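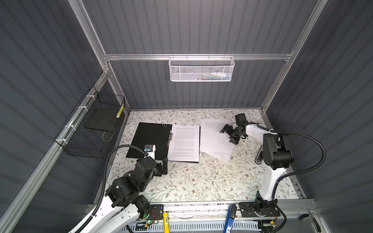 The group reviewed how loose papers are to be held at the sorting table before they go to the archive shelves. At present a set of sheets may arrive in an envelope, in a plastic wallet or with nothing round it at all, and the last sheet is often the one that goes missing. It was agreed that the black clipboard folder becomes the standard holder for any set in progress: printed sheets on the right-hand side under the metal clip, left-hand side kept clear. A single sheet lying beside the folder is to be treated as unfiled until it has been checked against the set, whatever its heading says.

Paper Handling Group, Firkard
Minutes of the meeting held in August 2025

1. Minutes of the March meeting
Accepted with one correction. Under item 4, "Granström boxes" should read "Granström folders". The boxes were discussed but not ordered.

2. Matters arising
2.1 The order for replacement clips has been placed. Delivery is outstanding.
2.2 The shelf labels for the Favelari papers have been reprinted in the larger type. The old labels are to be removed when each shelf is next opened, and not before.
2.3 The request for a second lamp at the sorting table was carried over again. The group noted that it has now been carried over from two meetings and asked for a decision by the next.

3. Filing of loose sheets
3.1 The draft procedure was read through. The order of work is: open the folder flat, lift the clip, square the set, add the sheet, lower the clip, close the folder. There was some discussion of whether squaring should come before or after the sheet is added. It was left as drafted, with a further squaring allowed before the clip is lowered.
3.2 Sheets are to be placed text side up with the heading towards the clip. Several sets in the Favelari papers had been filed with sheets the wrong way up. These can stay as they are until the set is next called for.
3.3 Curling was raised. Sheets that have been kept rolled, or that come straight from the printer in damp weather, will not lie flat and tend to ride up under the clip. The group considered pressing them overnight under a board. 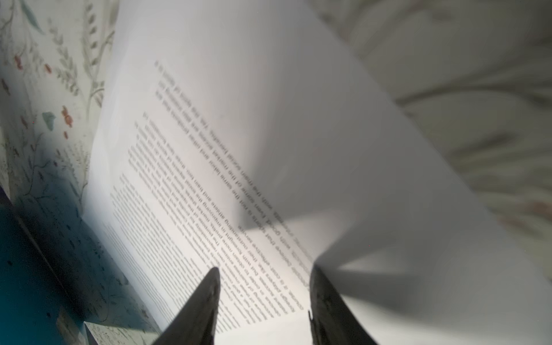 Pressing was accepted for sheets that will not settle under the clip, with a limit of 20 sheets to a pile. Rolling a sheet the opposite way to take out the curl is to stop. It leaves a crease across the text block and the crease shows on copies.
3.4 Maximum load. The Granström folder is sold as suitable for a thicker set than the group is willing to put in it. A working limit was proposed and, after discussion, deferred – the clips now on order may hold differently. Until then, a set that prevents the cover from lying flat when opened is to be split.
3.5 Split sets are to carry the same reference with a part number after it. The part number goes on the first sheet only, in pencil, lower margin.

4. Table covering
4.1 The patterned cloth was discussed. One view was that a plain cloth would make small slips and torn corners easier to find. The other was that white paper shows well enough against the leaf print and that the cloth stops sheets sliding.
4.2 Agreed to keep the present cloth and to look at the question again if slips are reported missing. The cloth is to be shaken out over a clean surface and the surface checked before anything is thrown away.

5. Baskets
5.1 The white mesh basket stays on the back rail. It is for small items only and is not to be used for paper of any kind.
5.2 The black wire basket on the left remains where it is. The proposal to move it nearer the front was not supported.

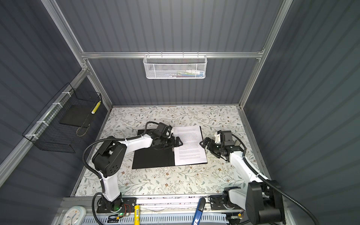

6. Clesora backlog
6.1 The backlog stands at 400 sheets, none of them in folders. The condition is fair. Many have short notices at the head and foot with little between, and these are easily mistaken for covering sheets.
6.2 Covering sheets are to be filed with the set they came with, at the front. Where the set cannot be identified, they go into a separate folder marked "Clesora, unplaced".
6.3 Work is to start with the oldest bundle.

7. Supplies
7.1 Five further folders to be ordered, black, same pattern as those in use.
7.2 Soft pencils are low. To be added to the same order.

8. Actions
Issue the filing procedure with the change at 3.3.
Order folders and pencils.
Chase delivery of the clips.
Decision on the lamp.
Return to the load limit once the clips have been tried.

9. Any other business
The hole punch has been put away and should not be used on archive sets – one Favelari set was found punched through the margin notes.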